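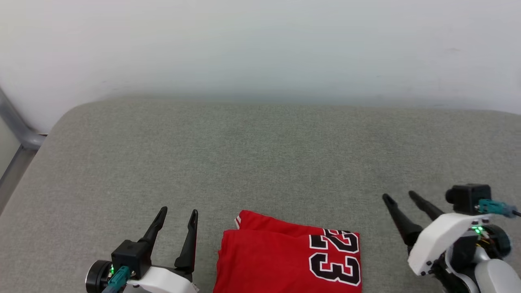
Number 23 on the gray pad, both grippers open

[fustness-ops] Re: Folding cell, budget line for next year
From: Samina Naqvi
To: fustness-ops list

Hongmei Tan wrote:

> Hi all,
>
> I want to get the folding cell into the draft budget before the
> December cutoff, so please read the Kiani quote if you haven't yet.
> Short version: two arms, two grippers, cameras, the Curko control
> software, install at the Hindamden plant, on a lease of 24 months.
> At the end of the lease we can buy it out or send it back.
>
> We fold some 3000 team garments a week at Hindamden and it is the
> job I have the most trouble keeping people on. Everybody would
> sooner be on the press or in the van. If the cell takes even the
> basketball and soccer jerseys off the bench, I can stop running an
> ad every other month.
>
> My proposal is to put the full lease in the budget now and take
> the training cost out of the general maintenance line. Kiani says
> the cell can learn a new garment type without a programmer. I
> would like a yes or no from the shift leads by the time the draft
> goes out.
>
> Hongmei

I've read the quote twice and I'm a no on this as written. I could be talked into a smaller version, so bear with me.

Start with the hours. When we timed the bench last spring, one person who knew the work folded 153 jerseys an hour. Take Hongmei's weekly count and divide. You get a little under twenty hours. So the whole folding job, every garment, is about half of one person's week. I know it doesn't feel like that because it gets done in scraps by whoever is free, and half of them are slow at it, but that's the number the lease has to beat. It doesn't beat it at any speed Kiani has put in writing, and I notice they haven't put any speed in writing. "Comparable to a manual operator after tuning" is on page two. Comparable how? After how much tuning, and who's paying for the tuning?

Second, the state the goods are in when they get to the bench. The jerseys come out of the bins in every shape there is. Sleeves and armholes pulled through, two stuck together, the shorts rolled up inside the shirt. A nice jersey laid square on a table is the easy ten percent of the job. Anybody can sell you that part. What I want to know is what happens when the thing is in a heap.
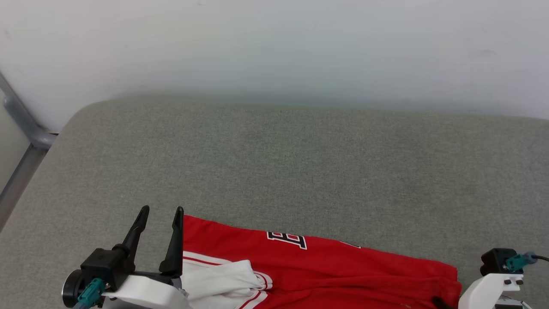
The quote has one sentence on garments that don't arrive flat, and it says they should be "presented to the cell in a suitable condition." Well, somebody has to do the presenting. If a person is standing there shaking each jersey out and laying it down the right way up, that person could fold it in the time it takes to step back out of the way of the arms. I asked Kiani about this by email and got a brochure.

Same question for trim and printing. A lot of our stock has big numbers in heavy ink, and in my experience the ink side doesn't bend like the plain side does. Striped edging catches. The customers care about which side ends up facing out, and a couple of the schools send back the whole bundle if the number isn't showing. I'd want that in the acceptance test in plain words: number out, number readable, trim not turned under.

Third, things that aren't in the quote at all. I made a list while I was going through it:

- Spare grippers. The quote covers the ones on the arms. It doesn't say what a finger costs or how long we wait for one.
- Cables and connectors. We have lint on everything. Who cleans the plugs, how often, and does cleaning them ourselves void the service terms?
- The surface. They list "work surface by customer." So we're buying or building that too, and if it has to be padded cloth then it has to be kept clean, and I'd like to know what it does when it gets worn or shiny.
- Floor space. The only spot at Hindamden with enough room and a decent outlet is where the overflow racks stand. The racks have to go somewhere, and somewhere costs money.
- The Curko license. It's included for the lease. After a buyout it's "at prevailing rates." I read that as a blank check.
- Guarding and whatever our insurer is going to want. Has anyone called them?

On the training cost, I really don't think we should hide it in the maintenance line. "Without a programmer" means one of our people does it, and I'd guess it will be one of the good ones. If that takes a week per garment type then it's a week off the press, and the press is what makes us money. Give it its own line so we can see it.

Hongmei, I do hear you on the hiring. You're right that people hate the bench, and you're the one who gets the calls. But a good part of that is that it's the coldest corner of the building and we pay it at the bottom rate. We could raise the rate, move the bench away from the dock door and rotate it properly for a lot less than this. I'm not saying that fixes it. I'm saying we haven't tried it, and it would fit in this year's money.

What I could say yes to:

1. A paid trial in our building, with our own garments out of our own bins. Not their sample shirts.
2. 5 garment types, picked by the shift leads, including at least one with long sleeves and one with heavy printing.
3. We write down every stop and every time a person has to put a hand in. Kiani can have a copy.
4. The log starts from the bin, so the shaking out and laying down counts as part of the fold.
5. No lease signed until the leads have read the log.

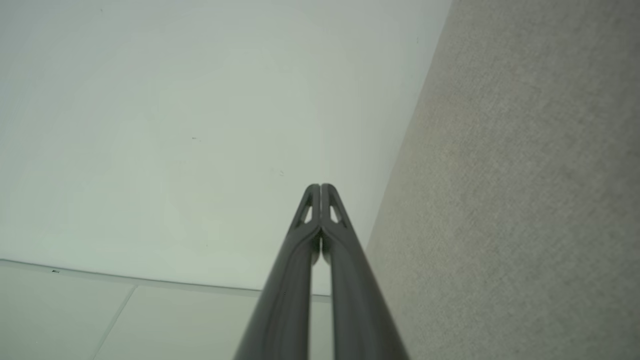
One gripper, fingertips closed

That would be one modest line in the draft in place of the big one. If the trial goes well I'll stand up and say so, and we can bring the lease in at mid-year. If Kiani won't do a trial on those terms, I think we have our answer for less than the price of moving the racks.

Two things I need from people. Would whoever has the timing sheets from the spring please scan them to the list, the second page too, with the counts for shorts. And could the night lead tell us how many bundles came back for bad folding since the summer? I've been hearing two very different numbers and I don't want to argue from either one.

I'm in the Hindamden office until 4:30 most days if you'd sooner yell at me in person.

Samina

--
fustness-ops mailing list
Replies go to the whole list. Please trim what you quote.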